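Getting a half-torn paper label off an orange plastic-feeling bottle?

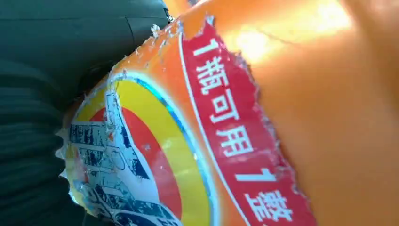 The label as it is now, red stripe and round emblem still on.

Posted by Esperanza Benítez
187 views · 3 comments · Share

I want to reuse this orange bottle for plant feed in the shed, but the label won't come away cleanly. I pulled at it dry and the top layer tore, leaving white paper fluff and bits of clear film along the edge. The red stripe with the Chinese writing (it starts "1 bottle can be used for 1", as far as I can tell) is stuck hardest. I don't want to scratch the shiny surface. What should I try first?

Zbigniew Kubiak
Warm soapy water, but the film has to come off first or the water can't get at the paper. Lift a corner with a fingernail and pull it back low and slow. Then lay a wet cloth over what's left for 21 minutes or so and rub with your thumb. For the sticky layer use cooking oil on kitchen roll, leave it, wipe, then wash with washing-up liquid. No scourers and no metal blades. An old bank card is fine.

I'd also find out what was in it before putting plant feed in. If you can't tell, keep it for something else.
Helpful (22) · Share

gevham_shed
hairdryer. low setting, keep it moving, peel while warm. did loads of jam jars like this in September, never tried it on a bottle like yours though
Helpful (4) · Share

Vernholm Val
Just paint over it?
Helpful (0) · Share

Esperanza Benítez
Thanks Zbigniew, I'll start with the film and the wet cloth. I don't want to paint it, Val, I like the orange.
Share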